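**Finger coverings for the Ornero gripper: request for comments**

**l.golob** wrote:

Colleagues are asked to comment before Friday on whether the covered fingers should become the standard fitting on the Ornero. The comparison with the bare Clultar pair comprised 200 picks on each, same arm, same controller settings. The covered pair dropped 5 objects and the bare pair dropped 20. My recommendation is to adopt the covering.

**a.honorato** wrote:

I do not dispute the totals, but I would ask that the wrist camera results be considered with them. The covering is glossy. In ordinary room lighting it throws highlights along the upper edge of both fingers, and the exposure settings we inherited from the Clultar trials do not cope well with that.

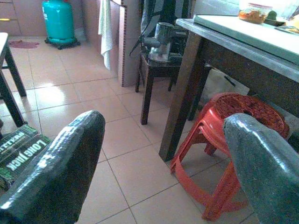
Glazed floor tiles add to the difficulty, and so does anything transparent. I should prefer a matt covering to be tried before a decision is recorded.

**relu_cozma** wrote:

With respect to Mr Honorato, the exposure can be fixed in the controller. Dropped objects cannot. The Khumalo arm has allowed a separate metering area since the September update, and the fingers can simply be left out of it.

**a.honorato** wrote:

That holds while the fingers stay where they are. When the gripper closes they move into the metering area. Please see note 531, second page.

**n.naidoo** wrote:

May I raise a separate matter. The covering wrinkles. Has anyone measured whether the wrinkles shift under load? At Driltport we abandoned a similar sleeve on this ground, although our objects were heavier.

**l.golob** wrote:

It was not measured. I will repeat the final 20 picks with the sleeve marked at the base and report the movement.

**relu_cozma** wrote:

I maintain that adoption need not wait for this.

**c.mihaila** (moderator) wrote:

The Friday deadline is withdrawn. Ms Golob will post the sleeve measurements in this thread. Mr Honorato is asked to state which matt material he has in mind — a supplier reference would help — and Mr Cozma to attach his metering settings.

**a.honorato** wrote:

Reference to follow. I have two candidates and the thinner one is out of stock.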